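Automation in the Sample Prep Room at Jultalwood
Student project report by Shiuli Miah
August 26, 2026

Why I picked this topic

Sevell, the company that sells the Otar bench robot, tells its customers that the robot "frees technicians for higher-value work." I wanted to know what that meant in one real room. Jultalwood is a small testing lab that handles water and dye samples. It started using an Otar in May to move tubes and cups between stations. I spent 2 weeks there and interviewed 4 technicians. I also read the shift notes they let me copy.

What the job was before

Sample prep used to be one person's morning. You took a tube out of the rack, checked the label, poured or pipetted, wrote it down and went on to the next one. The technicians did not love it, but they told me they could do it while thinking about something else, and they talked to each other across the room. A busy day was 200 samples.

What the job is now

The moving is meant to be done by the Otar. The people set out the bench, line things up with the tape marks, start the run and stay close enough to step in. The sales material counts none of this as work. In the shift notes it has its own column.

Setting out is fussier than I expected. A person reaching for a beaker doesn't care much where it was put down. The robot's bench has a taped cross for it, and the technicians told me they check the position before every run. One of them said she now spends her mornings "tidying for a machine."

The bench I watched most had a paper cup with a blue band, a clear rack holding one tube of blue liquid, and a beaker with a little orange liquid in the bottom. A person could deal with that much glassware very quickly. I kept asking myself what was being saved.

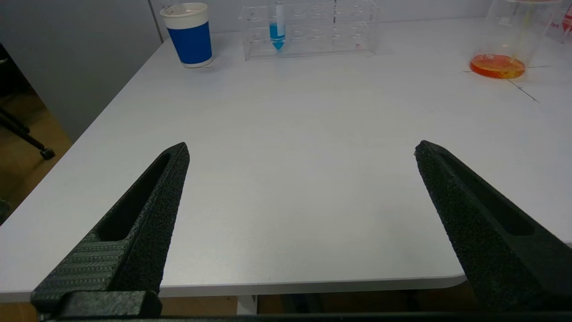

Who gained and who didn't

The lab manager, Mr. Hrnčiar, believes the robot pays off because it can run over lunch. He may be right, but the notes show someone staying in the room during most lunch runs, and that person was not always given the break back later. He said he would look into it.

Two technicians said their wrists hurt less. I take that seriously, and it is the best argument I heard for the Otar. The other two said they felt more like supervisors without the pay. None of the four could name the higher-value work they had been freed for.

Limits of this project

I only saw one lab, and the system was still fairly new to the staff. I had no numbers from before May except what people remembered. Sevell did not answer my questions about how it measures time saved, so I left its figures out. If I did this again I would time the setting out separately from the run and ask to see the break schedule first.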